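Stadeck Demonstration Data Working Group
Minutes, Feb 18, 2021

Present: simulation, annotation, controls and infrastructure leads. Apologies from the Stultstead site.

1. Minutes of the previous meeting
Approved with one correction. Under item 4, "failed episodes" should read "discarded episodes." Failed episodes are kept and labeled.

2. Collection status
The target for the current round is 2000 simulated episodes of the two-arm mobile platform moving between rooms. As of this morning 1600 have been uploaded to the Rustad store. Of these, 245 are awaiting review, mostly doorway approaches. Infrastructure reported no lost uploads in this period. One operator station was writing the wrong house seed into the episode header; the affected headers have been rewritten from the session logs.

3. Annotation
The annotation lead asked for a ruling on where an approach segment ends and a crossing segment begins. Two options were discussed: the moment the front of the base reaches the threshold, or the moment the grippers do. Agreed to use the base. The grippers extend well ahead of it and their position varies between operators, so segments cut on the grippers would not line up.

Controls asked that pauses longer than two seconds be left in — the policy has to learn to wait for the arms to settle. Annotation will tag pauses and leave trimming to the training config.

4. Ninlow house set
Wall and floor materials are now drawn independently for each room. Controls questioned whether some combinations are too far from anything the platform will meet. Simulation replied that the spread is intended and that holding back the odd ones would weaken the test split. No change for this round. To be looked at again in March, after the first training run.

5. Camera tilt
Discussion of whether episodes with a strongly tilted body view should go into the main set or a separate one. The review sample attached to this item was used as the reference case.

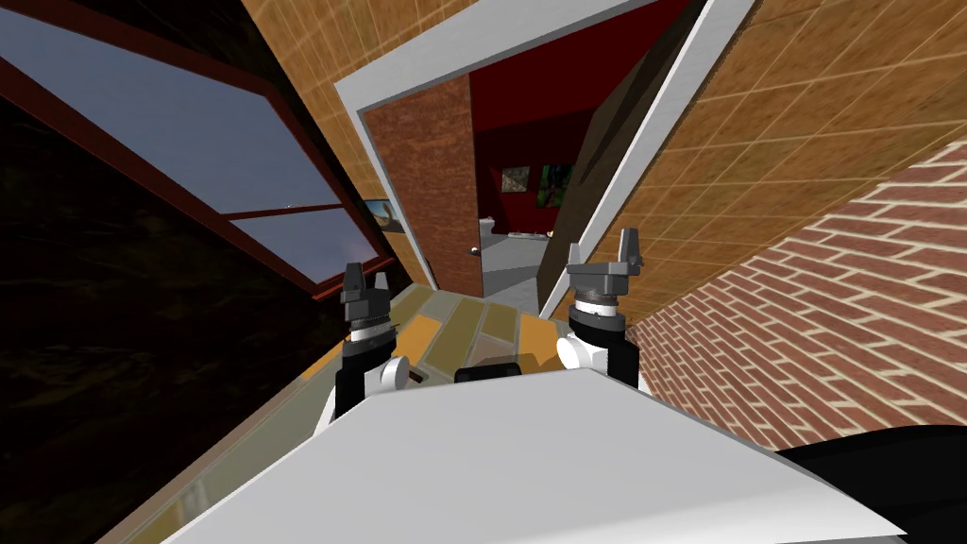
Stadeck Simulation Team | Review sample, item 5

The sample has both grippers open and facing the doorway, with the white top of the body taking up the bottom of the view. Annotation had no difficulty placing the door opening or the change from colored tile to gray floor in the far room. Controls noted that the window, door jambs and brick wall all run at steep diagonals, and that a model trained only on level views would be likely to handle this badly.

Agreed: tilted episodes stay in the main set with a tilt flag in the header. Training will run once with them and once without.

6. Actions
Simulation: add the tilt flag and backfill it for uploaded episodes.
Annotation: update the segment guide with the threshold rule; clear the review queue.
Controls: send the pause threshold to annotation in writing.
Infrastructure: add a seed check at upload — reject on mismatch.

7. Next meeting
March, by call. Stultstead to host.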